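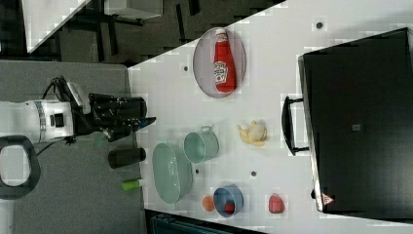 Work table with gray plate and ketchup bottle.

Lantern Procession Grant: Progress Report to the Pekura Fund
Reporting period ending August
Prepared by Yaowalak Sitthichai, project lead

1. Status

The Stistgate lantern procession remains on schedule. Frame construction is complete for all 8 large floats. Paper covering is finished on five and under way on two. The eighth, the heron, is on hold pending a change to its neck joint (see section 3).

Hand lanterns for walkers stand at 1,021 against a target of 1,222. The balance will be made at the Wannasri school sessions, which run from 4 p.m. to 6 p.m. through the end of term.

2. Route and permits

The town has approved the revised route. It starts at the Wannasri footbridge, follows the river path and ends in the market square. The former turn at Mill Lane was dropped: the overhead cable there clears the road by less than the height of the two tallest floats. The route is now 300 yards longer. Two extra rest points have been marked for float carriers.

The road closure order covers 6 p.m. to 10:30 p.m. The request for a later reopening was refused. Float breakdown will therefore take place in the square – not on the street as in past years.

3. Technical matters

The heron's neck flexed too far in the carry test and tore the paper at the base. A second cane hoop and a diagonal brace will be added. The added weight is within what four carriers can manage.

All candles have been replaced with battery lights. Urnirer supplied the first batch; a small number had loose contacts and were exchanged. Lights are now tested before they are fitted, and spare sets will travel with the rear marshal.

4. Budget

Spending is within the approved total. Paper and glue came in under the estimate. Transport is over, owing to a second van for the longer floats. We ask the Fund to approve moving the paper underspend to transport. No new money is requested.

5. Next period

Repair and cover the heron. Complete the hand lanterns. Hold one full evening rehearsal with the drummers, using the new route. Confirm first aid cover for the square – the quote is in hand but unsigned.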